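Kunstead College Community Board
Opinion and Letters: "Let students leave campus early in November"

Registrar_Desk_2
The editorial in this month's Skevell argues that attendance should not be graded in the last week before the November break. Members are invited to respond. Please keep replies to the policy itself.

nollia_hall_rep
I support the proposal. Of the 112 residents in our hall, nearly 20 had to choose between a cheaper fare home and a graded discussion section. A student should not lose credit for that choice.

Marrow62
I respectfully disagree. The calendar is published before enrollment, and fares can be compared at that time. If one week becomes optional, the week before it will soon be treated the same way.

nollia_hall_rep
The calendar is published early, but family plans are often settled late. The editorial asks for one week only.

labsection_b
Speaking as a teaching assistant, I would ask that laboratory courses be exempt from any change. My section has 2 meetings that month, and a missed one cannot be made up. Lectures are a different matter.

Marrow62
That is a fair distinction — though it would leave science students with less freedom than others, and the editorial does not address this.

Klinhom_commuter
Commuter students should also be considered. We have no travel to arrange, and many of us would prefer that classes be held in full. The survey cited in the editorial had 265 responses, but it does not state how many came from commuters.

Registrar_Desk_2
The question about the survey has been forwarded to the editors. Replies will remain open until 5 p.m. on the last day of the month.

labsection_b
Thank you. I will submit the laboratory exemption as a separate letter.

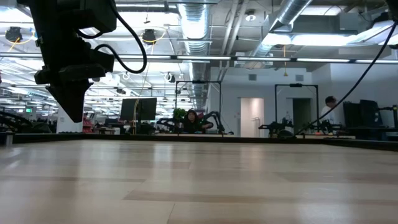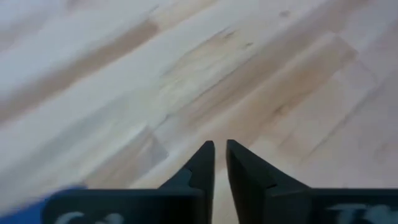

Wood surfaces, two views. Posted by labsection_b.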